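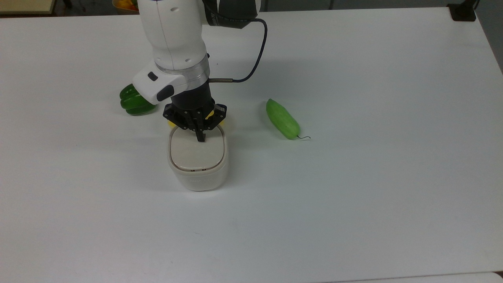 Larkotden title lineage: does the Lerketti reign count as 183 days?

s_makori
19 August 2022
The promotion's site lists Tobiloba Bashir's first reign at 183 days. It starts the count at the Estrella taping, when the match was recorded. The episode aired 2 weeks later. Which date do people use?

fadeckfile
Taping date. The belt changed hands in front of a paying crowd of 300. Broadcast is a distribution matter.

anh_ung
Disagree. Larkotden used air dates for every reign before Bashir. Sadao Sakai's 80 days is air date to air date. If you switch methods mid-lineage, Sakai and Bashir overlap and you have two champions at once. 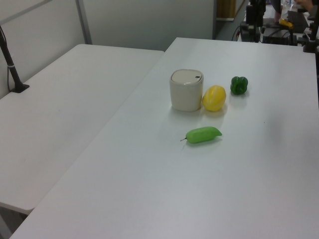 Yellow fruit and pepper on the right-hand table.

fadeckfile
Then recalculate Sakai. The overlap is a record-keeping error - it has no bearing on when the pinfall happened.

s_makori
Sakai's start date can't be recalculated. The program for that taping gives a venue and no date.

jisaksson
Jonatan Isaksson here, I kept the results page for the Lerketti shows. Sakai's win was live, so his start date is the same either way. Only the end date moves. Use the Estrella taping for both and the overlap is gone, but his total drops below 80.

anh_ung
That means changing a published number for a retired wrestler. I'd list both figures with a footnote.

fadeckfile
Two figures can't be sorted in a table. Pick one.

s_makori
I'll put taping dates in the main column and air dates in the notes. The revised list goes up in September. Corrections to this thread, please.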